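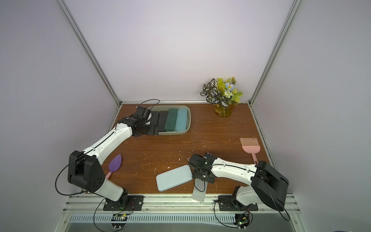 Progress report to the Wavex craft fund – second period, up to end of August

Short version: basket weaving apprenticeships at Plullham on track, archive behind, money ok.

Apprentices. 8 started, 8 still with us. All have finished the round base and the plain side, most are on to borders now. The three-rod border is taking longer than planned, so the handled market basket moves to next period. Two of the group are already selling small pieces through the Nusteck shop. Not in the original plan, but we'd like to let it run.

Willow. The bed behind the workshop gave less than hoped after a dry spring. Bought in 60 bundles from the Doležal farm, mostly brown, some buff. Good quality, a bit thick for the fine work. Soaking times had to be changed and the first batch was wasted – our mistake, it sat too long and went greasy. New soaking chart is up by the trough.

Archive. The old pattern cards are a bigger job than we said in the application. 838 cards sorted by type (potato, fish, laundry, cradle etc). Scanning has started but we are slow. Handwriting on the older ones is in dialect and needs someone who knows the local names for the weaves. Two retired makers have agreed to come in and read them with us, afternoons only. 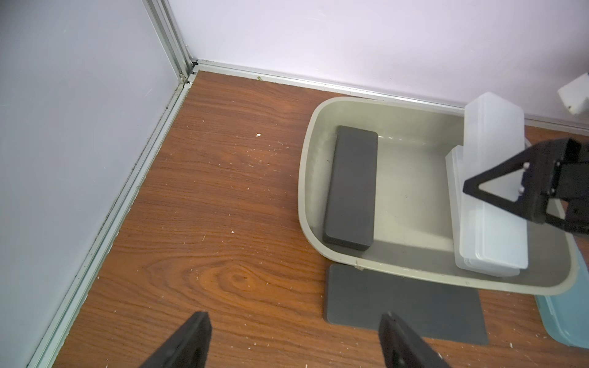
Light tray on the wood-grain surface.

Open days. Held 2. The first was quiet, rain all day. The second was full by 11 am and we ran out of rods for the try-it table. Will cut more next time. Visitors asked for a childrens session, we have no budget line for it but could move a little from printing if you agree.

Spending. Materials over because of the bought-in willow, travel under. Overall inside the grant. Reciepts attached separately.

Next period: market basket, finish scanning the fish basket cards, plant the new willow bed before the ground gets hard, draft text for the pattern booklet.

Need from you: a yes or no on moving the printing money, and the new claim form – the link in your last email doesn't open.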